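How to plan the budget for a two-handed robot bench

By Ginette Hiebert, updated October 12, 2026

I love this bit of the job! Choosing the arms gets all the attention, but the small stuff decides whether a bench gets used. The steps below are how I planned ours at Guvuda.

Step 1: Write down the task before you price anything

Ours was simple: bread roll on plate, mug to one side. Put that on paper first and the shopping list shrinks nicely.

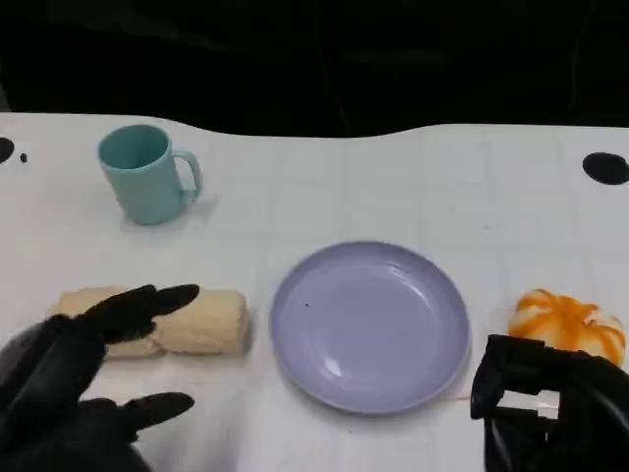
Roll, plate, mug and a pumpkin-shaped piece on the white table, with a hand at each side.

Step 2: Price the hands separately

Quotes from Prenov and Fahmy both bundled hands with arms, so ask for them split. Fingers wear out long before arms do, and you'll want to know what a spare costs. I put in 2 spare sets and 75 pounds for cables and clips.

Now the table. A glossy top wipes clean in seconds (brilliant with sticky props) but throws back the lights, so borrow a sample and try it under your own lamps before you order.

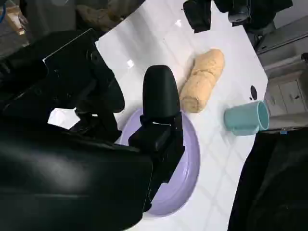 Looking past the gripper fingers: plate, roll, and the mug on its side.

Step 3: Buy props in multiples

Props are cheap and they vanish. Get three of everything, in colours that stand out from the table. Our whole prop and table line came to 1523 pounds, and the table was most of it.

Step 4: Leave money for soft things

Try the roll before you sign for any hand. A soft, lumpy shape asks different things of the fingers than a rigid mug does, and a good supplier will let you test both.
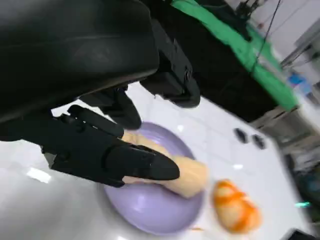
Flandero gave us a trial in May and it changed which hand we ordered, so do ask! Put the trial dates in your plan next to the delivery dates, and hold back the last payment until your own task has been run on your own table.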